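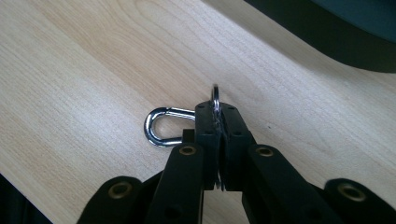 Section 4. Setting Up the Polus Folding Table Extension

Read this section before you cut the straps. The straps are the only thing keeping the two leaves from swinging open, and they swing open faster than you would like.

The Polus extension adds two leaves to any Nolenus dining table made with the slotted rail. If you are unsure whether yours has the slotted rail, lie on the floor and look up. A slotted rail has a long groove down its inner face. A plain rail does not, and no amount of pushing will give it one. Owners of plain-rail tables should stop here and call the shop about a conversion kit.

4.1 Before you start

Allow one evening. The box says less, but the box was written by the sales side.

You will need:

The two leaves, still strapped
The bag of hardware marked 2
A Phillips screwdriver
A tape measure
An old blanket or a rug you have stopped caring about
A second person, preferably one you are on good terms with

Clear the table completely. This includes the fruit bowl. People like to slide the fruit bowl to the far end and work around it, and then the far end goes up.

Measure the room. With both leaves out, the table is 94 inches long, and the chairs still have to go somewhere. If a door opens toward the table, open it now and see where it stops.

NOTE: Do not throw away the hardware bag after you think you have emptied it. The two small washers cling to the inside of the plastic. We have mailed out a great many small washers.

4.2 Attaching the rails

1. Spread the blanket on the floor. With your helper, turn the table upside down onto it. Lift, don't roll. Rolling puts the whole weight on one leg, and the leg will remember.

2. Find the groove in each rail and run a dry cloth along it. Crumbs get in there. We don't know how either.

3. Slide one steel runner into each groove with the stamped arrow pointing toward the nearest end of the table. Both runners look identical. They are not.

4. Push each runner in until it clicks. If it stops without clicking, pull it out and try it in the other groove before you reach for a hammer.

5. Put a washer on each short screw and drive the screws through the holes at the end of the runner. Snug is enough.

CAUTION: Never use the long screws in this step. The long screws are for the leaf brackets in 4.3. Used here, they will come out through the top of the table, where they are hard to overlook and harder to explain.

6. Turn the table right side up, again by lifting. This is a good time for your helper to have a glass of water.

4.3 Hanging the leaves

1. Lay the first leaf face down on the blanket and cut its strap while holding the leaf closed with your other hand.

2. Set a bracket at each pair of pilot holes. The bent tab faces the edge of the leaf.

3. Fasten each bracket with the long screws. Start every screw by hand and get them all in a few turns before you tighten any of them. If you tighten the first one right away, the last one will never line up, and you will spend the rest of the evening saying things about it.

4. Hook the bracket tabs over the end of the runner. Your helper holds the leaf level. You do the hooking. Settle who is doing what before either of you picks anything up.

5. Swing the leaf up until the latch catches underneath. Tug down once, gently.

6. Repeat for the second leaf. It will go better than the first.

WARNING: Keep fingers out of the gap between leaf and table while the leaf is moving. This applies to children, who will want to help, and to adults, who will want to check whether the gap is closing.

4.4 Leveling

The leaf should sit flush with the main top. To check, drag the edge of a playing card across the joint. If the card catches going outward, the leaf is high. If it catches coming back, the leaf is low. If it catches both ways, there is something stuck to the table.

To raise the leaf, turn the adjuster under the bracket clockwise a quarter turn. To lower it, turn it counterclockwise. Check again after each quarter turn. Large confident turns are how most of our service calls begin.

The grain on the leaf will not match the grain on your table. Yours came from one tree and ours came from another, and nobody introduced them. The color difference softens with daylight over the first several months, provided you take the tablecloth off now and then. If you leave a runner down the middle all summer, you will have a lovely pale stripe by fall.

4.5 Weight limits

Each open leaf is rated for 15 pounds of evenly spread load. That covers plates, glasses, and a reasonable roast. It does not cover a person sitting on the edge to reach the light fixture, a sewing machine, or the large uncle who leans on his elbows when he tells a story. Seat him along the middle.

Serve heavy dishes from the center section. Costel Stojanović, who designed the latch, tested it at his own family's holiday table and reports that the leaf held through the soup and the fish but began to dip when the encyclopedias came out to settle an argument. The rating was set with the encyclopedias in mind.

4.6 Using the table for Pesach and other long meals

We get enough questions about this that it has earned its own heading.

If you put extra covers on your table for Pesach, fit them after the leaves are open and latched. A cover laid on first gets pulled into the joint, and then the leaf won't latch and the cover won't come out. Use a separate piece for each leaf if you can, with the overlap on the main top.

Under a thick cover you cannot see where the joint is. Find it with your hand and keep candlesticks and full wine cups well to one side of it. Anything tall that straddles the joint will rock whenever somebody bumps the leaf, and over a meal of that length somebody will.

Afterward, take off every cover and wipe the joint before you fold the leaves down. Matzo crumbs are sharp, dry, and patient. Left in the latch, they turn up in June as a grinding noise.

4.7 Folding the leaves down

1. Clear the leaf. Look twice for salt shakers.

2. Support the leaf from below with one hand.

3. Pull the latch toward you and lower the leaf slowly until it hangs straight.

4. Let go only when it has stopped moving.

Do not push a chair under a hanging leaf. The chair back will mark the underside, and the next person to sit there will take the leaf on the knees.

4.8 If something is wrong

The leaf sags at the outer end. The bracket screws have worked loose. Tighten them. If it still sags, turn the adjuster a quarter turn and use the card again.

The latch will not catch. Look for cloth, crumbs, or a child's sock. If the latch is clean, check the arrow on the runner. Yes, you will have to turn the table over again.

The leaf squeaks. Rub a little candle wax on the bracket tab. Do not use cooking oil, which works beautifully for a week and then becomes glue.

There is a screw left over. One spare long screw is packed in every bag. Two left over means one of them belongs in the table.

For replacement parts, quote part number 824 for the latch. All other parts are listed on the sheet taped inside the lid of the box. Orders go to Duygu Ersoy at the Sönmez workshop, who will ask whether you have looked inside the plastic bag. Please look first.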